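The gripper that would not let go
2/18/26

Fotini Nikolaidis was packing toys into a cardboard box when the tool in her right hand stopped obeying her. She remembers the sound first. "It was a small click, like when you close a pen," she says. "I opened my fingers, and the jaws stayed where they were."

She works for Skurach, a small company that records household tasks with hand-held grippers. The recordings are later used to teach robot arms. The operator carries one gripper in each hand and does ordinary things with them, again and again. Her task that month was called "tidy the bed", and the plan asked for 200 recordings.

I met her in the Bakville office together with Trygve Backlund, who is responsible for the equipment. He had brought the faulty tool in a plastic tray, with the trigger housing removed.

The jaws are moved by a trigger and brought back by a spring. On this one, Backlund explained, the return spring had come off its hook and gone under the trigger lever. The jaws could close more, but they could not open. "If you pull again, you make it worse," he said. "And what does everybody do when a thing is stuck? They pull again."

Nikolaidis pulled again. The jaws were holding a soft toy, so no harm was done to it. Then she put down the left gripper and tried to free the toy with her bare fingers, and at this moment the spring moved. The jaws closed fully on the side of her thumb.

"It was not a terrible pain," she says. "But I could not get out, and I was alone in the room. That I did not like." She had to reach the screwdriver on the shelf with her other hand, and to loosen one of the pivot pins. It took her 2 minutes. The thumb was blue for a week.

When she wrote her report, Backlund went back through the old notes. Unit 920 had been marked "a bit stiff" by another operator in February, and the note was closed without any repair. He does not hide that he closed it himself. "I tested it on the table, empty, and it was fine. I should have tested it with something soft between the pads. Soft things let the lever travel too far."

The springs came from a supplier called Clalton, and he does not blame them. The hook was bent too little when the tool was assembled, and this was done in his own workshop. He has opened every gripper since then and closed the hooks with pliers. There is also a new rule: if the jaws do not open, the operator lays the tool down and does not touch the object. A release screw has been added which can be turned with a coin. 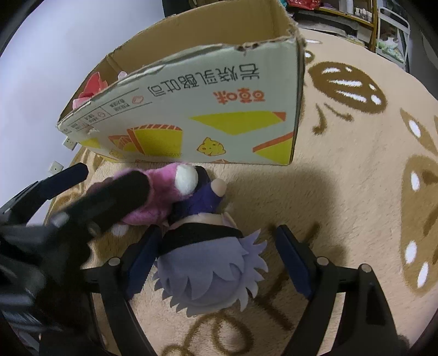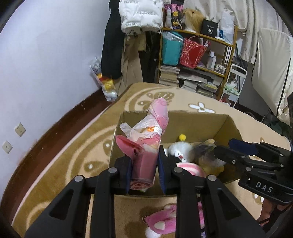
Photos: Skurach. Both show the toy-packing task.

Nikolaidis went back to the same task after the repair. I asked if she was nervous. "The first day, yes. I was holding everything too gently and dropping it. Trygve said the recordings looked like somebody handling eggs." Those were deleted, and she did them again.

She would still like one more change. The operators work alone in the rooms, and she has asked for a second person in the building whenever somebody is recording. Backlund agrees with her, but the decision belongs to the owners, Ó Gríofa, and they have not answered yet. He expects to speak with them before the next task begins, the one with kitchen drawers.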